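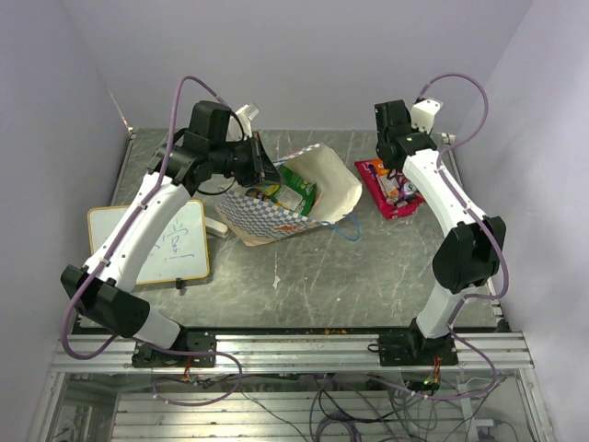 Re: [hirkdale-parents] Goody bags for the December party

Search the archive Go

> Last year we ran out of goody bags before the younger group got to the table. Can we settle the number early this time? I would also like to know if we are doing treats or small toys.
> – Selim Karabulut

Selim, the sign-up sheet has 108 children on it as of this morning. I would plan for that plus a few spares. The hall at Gilchrist is ours from 2 pm, and the bags should be filled before then.

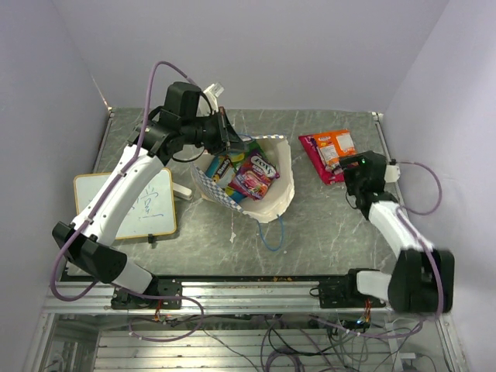
On treats or toys, I vote for treats. The toys last year cost more and many were left under the chairs. One snack packet and one piece of fruit per child is enough. A plain white paper bag is fine for that, and the kids can write their names on it. Please check labels for nuts – we have two families who need us to be careful.

The budget is $215 for everything, including drinks and paper plates. I have spent $60 of it on the hall deposit.

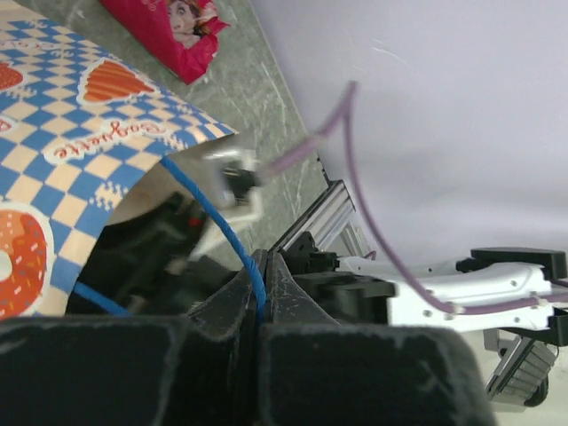 That leaves $155. If anyone wants to give fruit instead of money, write to me off the list so we don't end up with only bananas.
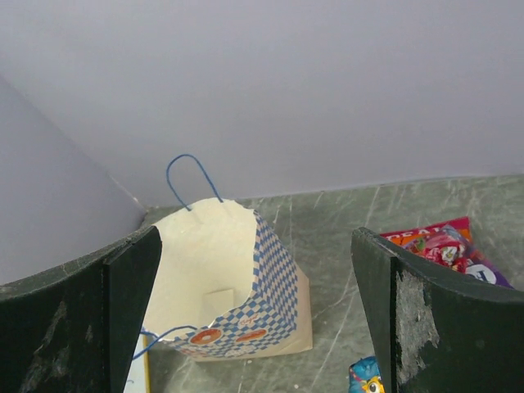

Birthdays came up at the last meeting too. Three children have theirs that week, and their parents asked if we could mark it. I suggest a different bag for those three. A blue-and-white checkerboard gift bag would stand out from the plain ones, and it can hold the same things. We don't need a cake.

Reply by the end of the month if you can help fill bags.

3 replies in this thread | 0 shares

Contact the list owner | Back to top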